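**Ticket: can placement on the practice table, packing bench**
Opened by: Araceli Olvera, packing lead
Assigned to: Jiahui Meng, automation support
Status: reopened (again)
Site: Barrera

**Araceli, Monday, 7:10 a.m.**
Same complaint as before. In the Grikier simulator the can is supposed to end up on the green marker. In our runs on this shift's settings it gets put down short, and then the program reports success with great confidence. I have worked with people like that. Screens from the practice table:
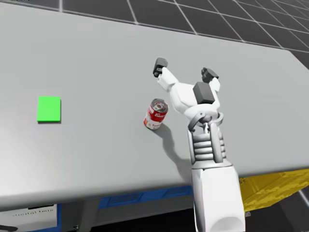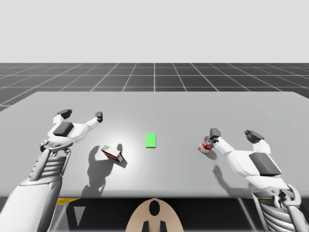
Before anyone asks, yes, I restarted it. I also logged out, logged in, and went for coffee, which are the three steps in the Joltevley guide (the coffee is my edit).

**Jiahui, 8:25 a.m.**
Thanks. Which profile are you loading? There should be one named "bench" and one named "bench_old."

**Araceli, 8:40 a.m.**
There are four. The other two are "bench_new" and "bench_FINAL." We use FINAL — it sounded like somebody meant it.

**Jiahui, 9:05 a.m.**
FINAL is the oldest one. It was made when the marker had a different position and it still aims for that. The success check in it only asks whether the gripper opened. Please switch to "bench" and run the can task again. I'll hide the others.

**Araceli, 10:30 a.m.**
Switched. Can lands on the marker now. So that part is fixed, and I'd like it on record that the people on the bench said the aim was off and were told to trust the dashboard, which showed 1,543 good runs.

While I have your attention, the rest of it:

- Faustino Maldonado used to pack soup. Now he reviews runs and writes down why they failed. His job title is still Packer II and so is his pay. I know this isn't a software bug. There is no form for it, so it's going in here.
- The review screen logs him out after 400 seconds without a click. Watching closely is the job. He clicks on nothing in particular to prove he's alive.
- Raghda Khoury wants to know who gets to say a program is ready for the floor. At the moment it's whoever is standing nearest the Mustham rep.

**Jiahui, 11:15 a.m.**
Timeout: I can raise it, change made, please have Faustino confirm. Success check: rewritten so that the can has to be on the marker and the hand clear of it. Expect the score to go down. Nearly 500 of the old "good" runs fail under the new rule.

The title and the sign-off question aren't mine. Adding Xóchitl Arriaga from operations.

**Xóchitl, 1:50 p.m.**
Reading from the top. Two things from me.

1. Sign-off: from now on a program doesn't go to the floor until a packer on that bench has watched it and put their name on it. Raghda and Faustino to start. Paid time, on shift, not during lunch.
2. Titles: I've asked for a review of Faustino's grade. I can't promise a date. Please don't close the ticket on my account.

**Faustino, 2:20 p.m.**
Timeout confirmed. Sat through a whole run without touching the mouse. My wrist says thank you.

One request. When I mark a run as failed there's a dropdown for the reason, and the choices are "operator error" and "other." There is no operator. I've been picking other.

**Jiahui, 2:45 p.m.**
Send me the list you'd want in there and I'll load it.

**Faustino, 2:50 p.m.**
Short of the marker, past the marker, tipped over, dropped, never picked up, wrong item. Keep "other." I've gotten attached to it.

**Jiahui, 3:35 p.m.**
Loaded. Setting the profile issue to resolved and leaving the ticket open for the grade review, owner Xóchitl. Extra profiles are archived. Please don't name the next one FINAL.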